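Home | Ask | Browse Topics | Shipping & Moving | Sign In

Insuring a homemade item in the mail - how do I prove what it's worth?

Posted in February by portside_kit

I make activity boxes with buttons and knobs on them and I sold one to a buyer in Gunderer, nearly 2000 miles from me. I sent it through Zukura Parcel and paid extra for coverage. It got there with a corner crushed and one of the panels loose. The buyer was nice about it and I gave the money back.

Zukura turned down my claim because I have no store receipt for the item. Of course I don't, I made it. They said I can appeal within 30 days with "documentation of value" and would not tell me what that means. The parts came to $136 and I sold it for more than that. Do I claim the parts, or the price? And do I count my time?

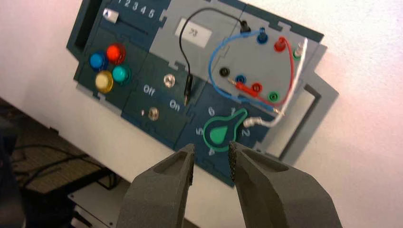
I have the buyer's messages and the payment record. What I don't have is any photo of the packing, and the buyer already threw the carton away. I called on Tuesday and the person on the phone said the carton might matter. Is it worth appealing at all?

gilden_mailroom

Yes, appeal. I handled claims at a shipping counter for a long time, though not for Zukura, so read their terms before you go by mine.

Use the sale price, if the terms cover market value. A payment record with the amount and the buyer's details is normally the best proof you can have, better than parts receipts. Send the refund record with it so they can see you lost the money. If the terms say "cost to replace or repair," then you send the parts list and receipts, and labor is usually left out unless you can show a written quote from a shop.

Put everything in one file, in order: listing, payment, tracking page, damage messages, refund. Write a cover letter of a page or less. State the amount you want in the first line.

The carton is your weak spot. Ask the buyer if they took any pictures when they opened it, even bad ones. If they didn't, write down how you packed it, including the thickness of the padding and what size the box was. Don't guess at anything you can't remember.

For the next one, photograph the item on a plain background before it goes in the box, then again half packed, then sealed with the label showing. It takes 2 minutes.

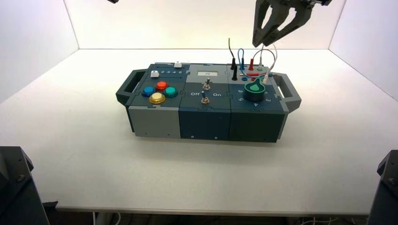 Button box with a carrying handle at each end.

Also tell your buyers to keep the carton until they are happy with what's inside. I would print that on the packing slip.

sampaio_st_crafts

they always deny the first one. just appeal and keep calling

Comments

rusty_hinge: Check the exclusions too. Mine had a line about "handmade or one of a kind goods" with a lower limit.

portside_kit: Found that line, thanks. The limit is above what I'm asking for. Sending the appeal tonight.

mapleturn: Double boxing fixed this for me - small box inside a bigger one with padding on all sides.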